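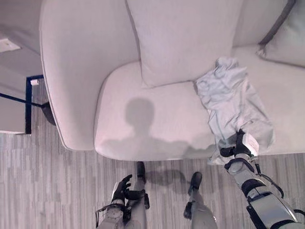 Search the archive
Go

Dundham Neighbours list
May 30, 2024
Re: Covers that never go back on after a wash

Panagiotis Gavalas wrote:
> Has anyone washed the seat covers on a pale sofa and managed to get them back on? Ours went in at 40 as the label said and now the zip won't close by a good hand's width. My sister says put them on damp, my neighbour says that's how you get mildew. Also, is it worth paying someone? I was quoted a silly amount.

Hi Panagiotis and all,

Your sister is right, up to a point. I've done ours four times now (two children, one dog, a husband who eats beetroot on the settee) and the only way I've ever got the covers back on is while they're a tiny bit damp. I don't mean wet. They should feel cool against your cheek, and if you can wring anything out of them they need another few hours on the line. Cotton gives a bit at that stage, so pull it along the length first and then across.

The trick with the zip is to fold the cushion in half like a taco, shove it right to the back of the cover and let it spring open. Get the far corners in properly before you go anywhere near the zip. I spent a whole evening the first time trying to do it from the zip end and very nearly cried! If the foam drags, wrap it in a thin bin bag with the end open, push it in and then slide the bag out. Then leave the cushions standing up on their edges with a window open till the next day - I've never had mildew doing that, though I wouldn't try it in a cold house in winter.

Next time go down to 30 whatever the label says, with the zips closed and the covers inside out. And wash all of them together, even the clean ones. I did 2 seat covers on their own once and they came out a different shade from the rest, which I had to look at until the following August.

As for paying someone, the man from Muvholm charged me £80 to do the lot in place, arms and all, and he did a lovely job on everything except a biro mark. I'd have him back. The Donine foam stuff in the can I would not bother with, it left a ring bigger than the stain it was meant to shift (I got the ring out with plain lukewarm water and a white flannel, dabbing from the outside in, over most of an afternoon).

If yours really have shrunk for good, a decent upholsterer can let in a strip along the back where it won't show. Ask to see the cloth against yours in daylight before you agree to it, there are some 3,843 kinds of off-white and they all look the same in a shop.

I've got a steamer you can borrow if you want it. It spits a bit to begin with, so point it at the sink first.

Jailson Holanda
(the top end, by the allotments)

Share this message: 4 shares
Comments: 3

marrowfat
The taco thing works!! Did all of mine before the school run.

Bettws_Lane
We use a tumble dryer on the cool setting for ten minutes and then put them on warm. Never at full heat though, that's what did for our old ones.

P. Gavalas
Thank you Jailson. Two of them are on, zips and all. The long one is back on the line and I'd love the steamer if it's still going.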